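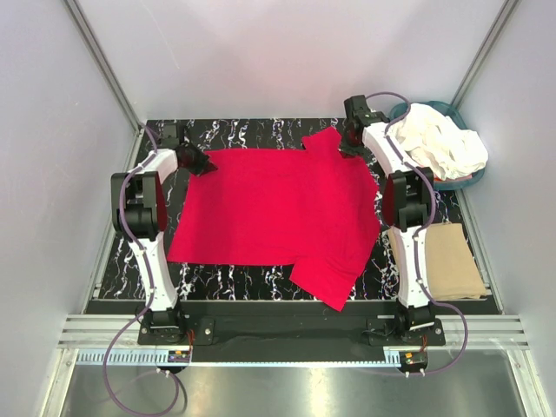 Progress report to the Kerslake Fund
Project: Shared Table – learning between congregations in Bruvden
Report prepared by: Teófilo Villca, project coordinator
Date: 2021-06-27

Dear Ms. Pearce,

I send you the second report of our project. It covers the period from January until now. The financial table will come separately from our bookkeeper, as you asked last time.

1. Main activities

The project brings together members of different congregations in Bruvden to study and to talk about religious life in our town. At present four congregations take part: two Protestant churches, the Catholic parish and the synagogue. The mosque on Kovum Street sent guests to two evenings and is considering to join after the summer.

In this period we organized 30 study evenings. Until April all of them were online. From May we meet again in person, in the parish hall and in the library of the synagogue, with the windows open and a limited number of chairs. Total attendance was 718, and 308 different persons came at least one time. In the first report I gave only the total attendance, and you wrote correctly that it does not show how many people we reach. I now keep both numbers.

The topics were chosen by the clergy together. The series on mourning customs had the best attendance. Many participants had lost somebody during the past year and could not hold a normal funeral, so the conversations were often long. The series on religious calendars was less successful. It was too technical, and I think I put too much reading in it.

2. Training of group leaders

We planned to train six new leaders and we trained five. One person moved away from Bruvden in March. The training was done with the Grendex method, which asks leaders to speak less and to let the group stay with one text for a full hour. Two of the older leaders did not like this in the beginning. They now use it in part, and I agreed with that.

3. Difficulties

The online evenings excluded some older members who have no computer. We offered a telephone line, but the sound was poor and few people used it – this remains a weak point. Also the youth group did not start. The teenagers told us they were tired of screens, and we moved the start to the fall.

4. Change requested

I ask your permission to move the unused travel money to the printing of study booklets in large letters. The total of the grant does not change.

5. Next period

We will continue the evenings from September, start the youth group, and hold one open day for the town. I would also be glad to welcome you at an evening if your schedule permits it.

With respectful greetings,
Teófilo Villca

Copy to: Maxine Pearce, Kerslake Fund, grants office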